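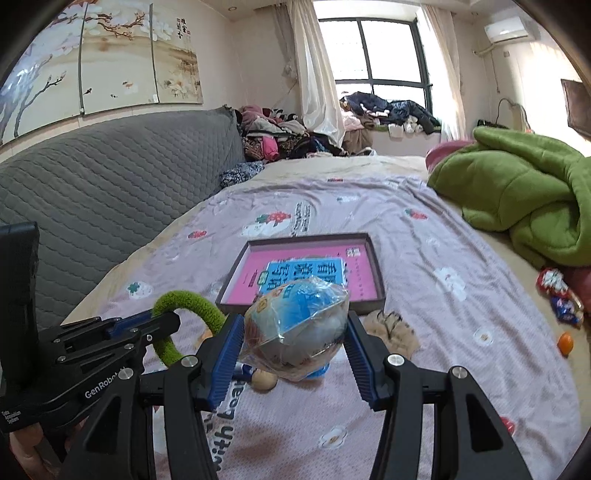

From: Kurniawati Purba
To: Grerkgate swap and sort list
Date: 2 January 2025
Subject: Re: Where do you put everything while you're sorting?

Hello all, and happy new year!

I'm answering the question from just before the holidays, which I've quoted at the bottom because I know half of you read these on your phones and lose the thread (I do too).

My answer is the bed. Always the bed! I tried the floor for years and all that happens is you shuffle about on your knees, tread on something with a corner, and then leave the lot there for a week stepping round it. If it's on the bed you have to finish before you can go to sleep. I've got the strawberry sheet on at the moment, the pinky-lavender one with the little white flowers, and you'd think you'd lose small things on a pattern like that but I've not had any trouble.

Clothes go up at the head end in one heap. I don't fold at that stage. Mine is pinks and maroons and blacks and a lot of florals, which tells you what I buy when I'm not thinking. Folding as you go is how I used to lose whole afternoons, you start refolding a jumper you're giving away anyway. Heap first, then pick through it when the little bits are done.

Little bits go in the middle where I can reach them. I've a shallow dark brown tray with raised edges for anything flat, so cards and labels and that sort of thing. There's a bright pink card in it now with a blue label on it in big white Chinese characters, and I can't bring myself to get rid of it, it's so cheerful. The tray used to live in the hall for keys. If you haven't got one, a baking tray does the same job, just take it back to the kitchen afterwards or you'll be cross at teatime.

Then there's what I call the oddments, and this is where I could do with some help from the list. I've a small wooden doll with a round head and a blue body, a fuzzy green ring like a loop of chenille (hair? Christmas? part of something?) and a round thing still in its clear wrapping with a blue and white label. My rule used to be that anything still wrapped went straight in the swap box, and I've broken it so many times it's hardly a rule. What do you all do with wrapped things? Do you give yourselves a time limit? My sister says 100 days, but she also has a garage.

Soft toys I do last. I find if I start with them I get sentimental and the whole thing stops. There's a fluffy tan one with stitched claws that I'm quite sure is staying, so it didn't need much deciding.

On boxes, I got 3 of the flat-pack ones from Malell and they're fine for clothes but too deep for oddments, everything sinks to the bottom. For small stuff I'd go with shoeboxes. Write on the end and not the lid, so you can read it when they're stacked.

I'll have two bags of clothes for the next swap at Preltevbridge if anybody has room in their car. I'm on the 39 bus otherwise and I'd rather not do it with both bags if I can help it. Mostly tops, a few dresses, nothing with holes.

Also, whoever left the blue casserole lid last time, I've still got it.

Kurniawati

> Nugroho wrote:
>
> Hi everyone, quick one before we all vanish for Christmas.
> I'm going to have a proper sort out in January and I'm stuck
> on where to put it all while I do it. The table's too small,
> and if I use the floor the dog gets involved. Do you do a whole
> room in one go or one drawer at a time? And do you keep the
> clothes apart from the bits and bobs, or just muddle through
> it together?
>
> Any tips welcome. I've got bags, I've got labels, I've just
> got nowhere to start.
>
> Nugroho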